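3.1 Where Things Get Put Down

I started this part of the study thinking I'd be writing about kitchens. I ended up writing about tables, because that's where my 117 diary keepers kept telling me things landed - groceries, pills, mail, whatever was in their hands.
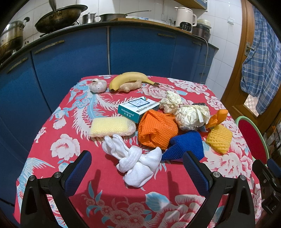
Figure 2. Garlic, a banana, ginger root and a box of MeteoSpasmyl on a red tablecloth.

3.2 Food Next to Medicine

Amna Rind and I argued over this one for most of December. She coded food and medicine as separate piles, and I wanted a mixed category. We tried it her way first, and four of the five coders kept writing "both" in the margin, so we added it. I still like her point that people remember a pill better when it sits by something they eat every day. Our diaries can't settle that, but I'd love to see someone test it.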